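Keep the Old Machine One More Year

Posted 27 Jan 2018 by Roya Ghorbani

Every November our office in Moscombe gets a letter from the leasing company telling us that our computers are due for replacement. Every November somebody signs it. I have worked here for nine years and I am on my fourth desktop. None of the first three had anything wrong with it on the day it was taken away.

I think this is a bad habit, and I think most small offices and a lot of households have picked it up without deciding to.

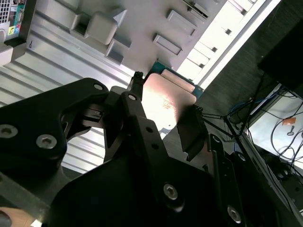
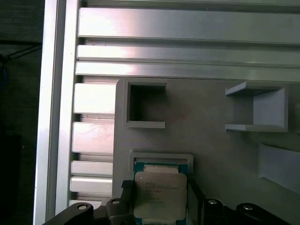
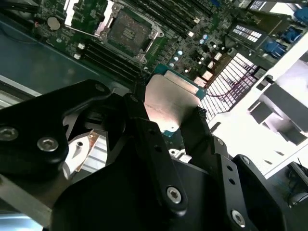 The usual argument for replacing a computer on a schedule is that old ones fail at bad moments. It sounds sensible, and for some parts it is true. Hard drives wear out. Fans fill up with dust. Laptop batteries lose their charge. But people talk about the whole box as if it ages evenly, like a loaf of bread, and it doesn't. Take the processor, the part held over the green motherboard in the last photo. It has no moving pieces, and if it is kept reasonably cool it will usually outlive everything bolted down near it. When an office throws out a desktop because the drive is slow, it throws out the processor too, along with a case, a power supply and a good deal of memory that would have kept going for years.

I keep the books for a firm that sells commercial kitchen fittings. I write invoices, answer mail and keep a stock list. The stock list is the largest file I have and it is not large. I did the same work on my first machine here that I do on my present one, and the time it takes me to write an invoice depends on how fast I type and whether the customer has sent the right order number.

Last year I asked to see the figures. Our lease with Vitside covers 13 desktops, and we pay $28 a month for each one. That is not a sum that would sink us. It is also not nothing, and it never ends, because at the end of the term the machines go back and new ones arrive with a new term attached. A replacement drive for the model I was using then cost $114, fitted. I could have had one put in and stopped paying for that machine in a little over four months, if the machine had been ours to keep.

That is the part that bothers me most. Under a lease you can't repair your way out. The contract says who may open the case, and it is not us. So the question of whether a machine is still good enough never comes up. The date comes up instead.

My brother-in-law runs the office at Ragnarsson, a boatyard on the other side of the river, and they do it the other way. They buy machines that a bigger company has finished with and run them until something stops. When something stops, they swap the part. He keeps two spares on a shelf – same model, already set up – and if a desktop dies during the day, the person using it is working again before lunch. Their newest computer is older than our oldest. I have sat at one of them and could not have told you that.

There are fair points on the other side, and I don't want to pretend there aren't. Security updates are the strongest one. A machine that no longer gets them should not be reading anybody's mail, and there comes a day when the old system can't run the new version. Power use is another, although the savings on a desktop that is switched off at five are small. Some people also do work that really needs the speed. Our one designer draws kitchen layouts in a program called Prornis, and she should have whatever she asks for. I would give her a new machine tomorrow and pass hers down to me.

Passing machines down used to be normal. In the first place I worked, the drafting room got the new equipment, the front office got what the drafting room had finished with, and the warehouse got what the front office had finished with. Nobody thought of it as being cheap. It matched the machine to the job. Now everyone in a building gets the same box in the same week, including the warehouse, where it is used to print labels.

I also think the schedule makes us worse at looking after things. If you know a computer will be gone in two years, you don't clean the vents. You don't learn what the noise is. You put up with a slow startup that an hour of tidying would have fixed, and by the time the new one comes you are glad to see it, and you take that as proof the old one was finished.

So I have made a small proposal at work. When the current term is up we let it lapse, buy our desktops outright, and set aside half of what we were paying for parts and for someone local to fit them. Each year we look at each machine and ask the person who uses it what is wrong with it. If the answer is nothing, it stays.

My manager has said he will read it before the next letter comes. I have put a copy in his tray and another in the folder where he keeps the lease.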